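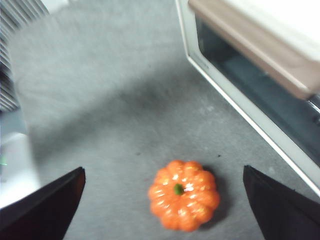 Seasonal Events Assistant — Farnmont Community Centre

Part-time, fixed term
Reports to: Jaruwan Nilsuwan, Programs Coordinator
Location: Farnmont, with some shifts at the Lurville hall

About the job

Farnmont Community Centre runs a full calendar of public events from late winter through to the end of the year. The biggest are the spring plant swap, the harvest supper, the Halloween afternoon for primary school kids and the December market. Last year 581 people came to the Halloween afternoon, and the harvest supper sold out all 300 seats.

We need one person to help set up, run and pack down these events, and to look after the decorations and craft supplies between them. The job suits someone who is organised, doesn't mind lifting and carrying, and can talk to a five-year-old and a fire inspector on the same shift.

The position starts in May and runs until the December market has been packed away.

What you'll be doing

Setting up tables, chairs, signs and displays before events, and taking them down afterwards.

Keeping the decorations store in order. There are 83 labelled tubs, sorted by season, and the list taped inside the door is out of date. Fixing that list will be your first task.

Buying craft materials and keeping receipts. You will have a centre card with a monthly limit.

Running the craft tables at children's events alongside one other staff member.

Answering emails from stallholders and passing on the hard ones.

Driving the centre van between Farnmont and Lurville when equipment is shared. The van is an automatic.

Writing a short report after each event. One page is plenty. Say what ran out, what broke and what should change next time.

Hours and pay

Fifteen hours a week for most of the term, going up to 25 hours in the weeks before the harvest supper and the December market. Most shifts are between 9 am and 3 pm. You will work some evenings and weekends, and the roster comes out four weeks ahead. Shifts can be swapped if both people agree and Jaruwan knows.

Pay is at Level 2 of the centre's staff scale, plus superannuation. Casual loading does not apply to this position. Travel to Lurville in your own car is paid per kilometre.

What you need

A current driver's licence.

A Working with Children Check, or willingness to get one before you start. We will cover the fee.

The ability to lift boxes and stack chairs. We have trolleys, but the Lurville hall has steps at the front and the side ramp is narrow.

Basic computer skills — email, a shared calendar and simple spreadsheets.

Some experience with events, retail, hospitality, childcare or anything similar. Unpaid work counts.

A first aid certificate is useful but you can do the course with us in the first month. Speaking a second language is also a plus, particularly Thai or Arabic.

The team

You would work most closely with Jaruwan and with Struan Crichton, who manages the buildings and the van. Chutima Chuensuk runs the kitchen and is in charge of everything to do with food at events. Her rules about the cool room apply to all staff. The front desk is staffed every weekday and will take messages for you when you are on the floor.

How to apply

Send us a résumé of no more than two pages and a short letter telling us about an event you have helped with, what your part was and what you would do differently. School fetes, weddings and sports days are all fine.

Email your application to the front desk with "Seasonal Events" in the subject line, or hand it in on paper at the Farnmont office. Please include the names and phone numbers of two referees. We won't call them until after your interview.

Interviews will be held at Farnmont and take half an hour. Omar Sayegh and Jaruwan will be on the panel. You will be sent the questions the day before. If you need a different time, an interpreter or step-free access, put it in your email and we will arrange it.

We will reply to everyone who applies, whether or not you get an interview.

Questions about the duties should go to Jaruwan. Questions about pay and leave should go to Omar, who is in the office in the mornings only.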